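Kandby puts waste-sorting planner on public test, with a list of what it gets wrong

2025-08-03

Kandby today released the test build of Wudemero, its grasp planning software for sorting household rubbish with a single arm and a two-finger gripper. The company is making no claim that the problem is solved. Plenty of firms have said so, and most showed a rigid box on a clean table.

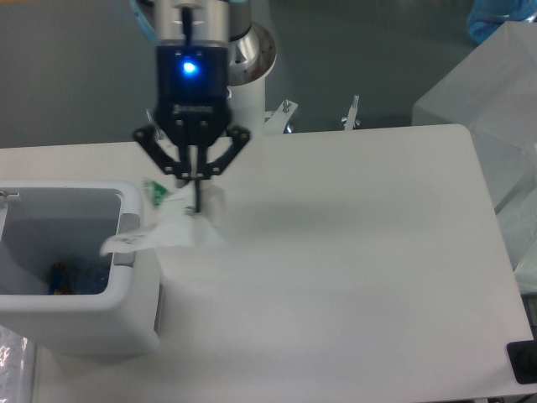
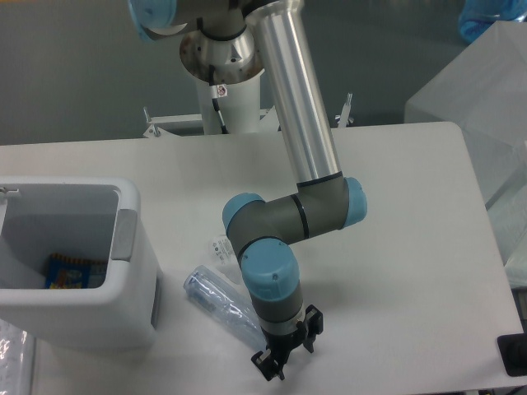
What the software does

Wudemero looks at a bag, bottle or wrapper, proposes a set of grips, ranks them and plans a path to the bin. Thin film and clear plastic are still the hard cases. Depth readings on see-through items are poor, and a better ranking model doesn't fix a bad reading.

Results so far

In 1007 logged attempts, the planner's first choice of grip held through to release 718 times. Kandby counts a second try as a failure. Some 55 of the misses were logged as path planning faults, which the team considers too many for a table this size.

"I've sat through enough demos to distrust a percentage with no log behind it," said Anjani Chin, who leads planning at Kandby. "Ours has the log. Read it before you get excited."

Régis Coste, perception engineer, was cooler still. "It works on our table, under our lights. I wouldn't put it on a conveyor, and I'd be wary of anyone who offered to."

Availability

The build and full log are free to registered testers. A revised version is planned for September, provided the fault count drops. No price has been set.

Media enquiries: Naledi Mathebula, Kandby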